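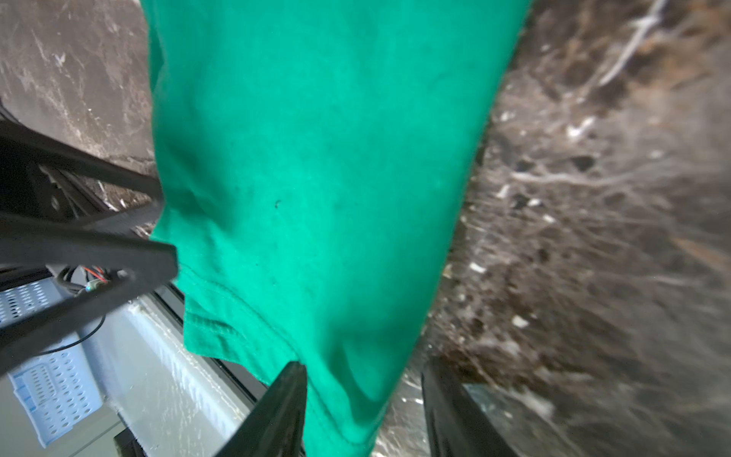 *The green cotton, with the double-stitched hem. Open day at Zeva, Clevley.*

Jan 20, 2025

On Saturday I visited the open day of Zeva in Clevley. Zeva makes interiors for small laundry and utility rooms, and once a year the company opens its workshop to people who are planning such a room at home. I am one of these people. My utility room is a former pantry, and since December I have been trying to decide on a table, some shelves and a wallpaper for it. I wrote this report for the readers who asked me if the journey is worth it.

## Arriving

From Riston you can take bus number 12, which stops at the corner of the street. The doors opened at 11 and there was already a small queue. The entrance was free, but one had to register by e-mail. We were 13 in my group, and for the corridors of this building it was a little too many. In the narrow places I mostly saw the coats of other people.

First we were taken through the store where the panels and rails are kept. It was cold and the explanation was rather long. I learned that all rails are cut to order and that delivery takes four weeks. After this came tea, and then the part for which I had come, the corner with the folding table.

I liked this corner more than I expected. The table top is dark brown marble with white veins, and the walls have a cream wallpaper with oval rings and dots in beige and tan. In the catalogue this pattern is called Moura. On paper I found it old-fashioned, like in the kitchen of an aunt, but behind the dark stone it looks friendly and not too busy. Clothes were on the table too, a green one spread in the middle and a lavender one folded at the left, with a bit of red showing from under it. I think it is a good idea to show a table with clothes on it. In most showrooms there is only a vase. 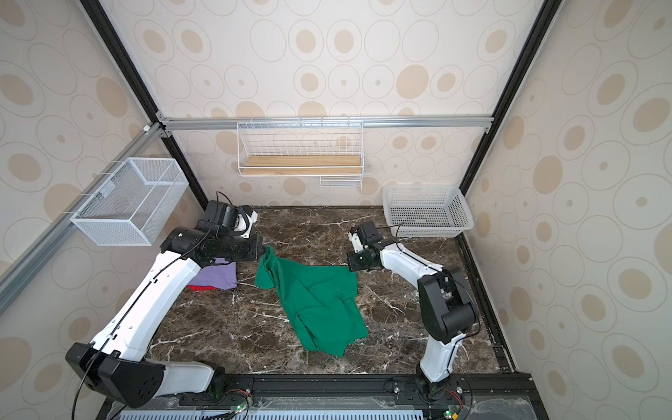
## The baskets

For me the storage was the most useful thing of the day. On the left wall a white wire mesh basket hangs on an aluminium rail. On the back wall there is a similar rail with a wire shelf, which has a light wooden board as its floor, and a small wire rack hangs below it on the right. I would use the board for the pegs and the stain remover, because small bottles always fall over on bare wire.

In the far right corner a white plastic basket with holes stands directly on the marble. It takes away space from the table, and at home I would rather hang this one also. The wire basket can be ordered alone and costs 96 euros with the rail. I found this high for a basket. The lady next to me found it reasonable, so perhaps I have bought too many cheap ones in my life.

## The stone

I must say something about the marble, as it was the subject of most questions. From a distance the top is simply brown. When you come near, you see a whole net of fine veins in tan, beige and rust colour, and through it go the white ones, some thick and broken, some very thin. It is strongly polished and the lamps are reflected in it. 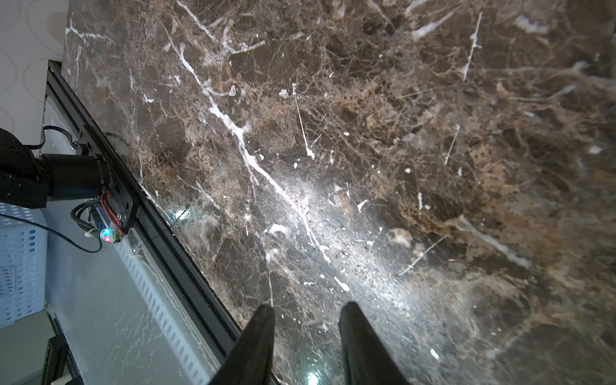
Somebody asked if such a surface is not too cold for ironing on it. The guide answered that it is meant for folding only, and that for ironing one should put a thick blanket. Another visitor wanted to know about vinegar and lemon. Both are bad for marble, and the polish becomes dull where they stay. In my house the utility room is also the place where I make pickles, so I have to think again about this. There is a version in oak with the same measures, but we did not see it.

The other thing I noticed is how well a plain colour looks on the stone. The green cotton almost shines there. A dark sock, I am afraid, would disappear completely.
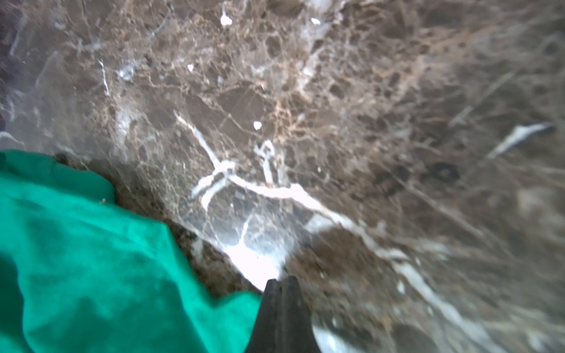
*Green cloth on the polished brown marble.*

## Practical remarks

The tour takes a bit more than one hour. Wear warm shoes for the store. Samples of the wallpaper can be taken home free of charge, the stone samples only against a deposit. There is no lift to the first floor, where the tea is served, and the car park is small.

I took two sheets of the Moura paper and have fixed them with tape to my pantry wall. The rails I will order in spring, when the floor is done.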